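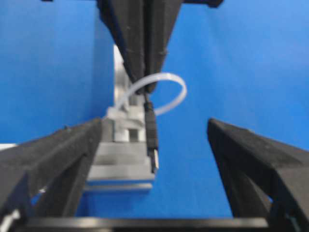 Page 24

May 2018

I stayed at home all day and tried to connect the soil sensors to my Boltel account. The manual promises that it takes two steps. I needed the whole morning. The first sensor appeared in the list with a gray mark and did not send any value. I deleted it, added it again, and typed the key by hand - the same gray mark.

After lunch I found my mistake. I had copied the key with an empty space at the end. Then three sensors came online, and I was so happy that I made tea and only looked at the numbers going up and down.

The alert rule is still not good. It sent me three messages in about an hour, all for the same dry pot. I want it to wait before it repeats. Clunis has a delay setting for this, but I do not want to change the service again, as I did in November.

Tomorrow I will read the chapter on rules once more, slowly, and buy batteries.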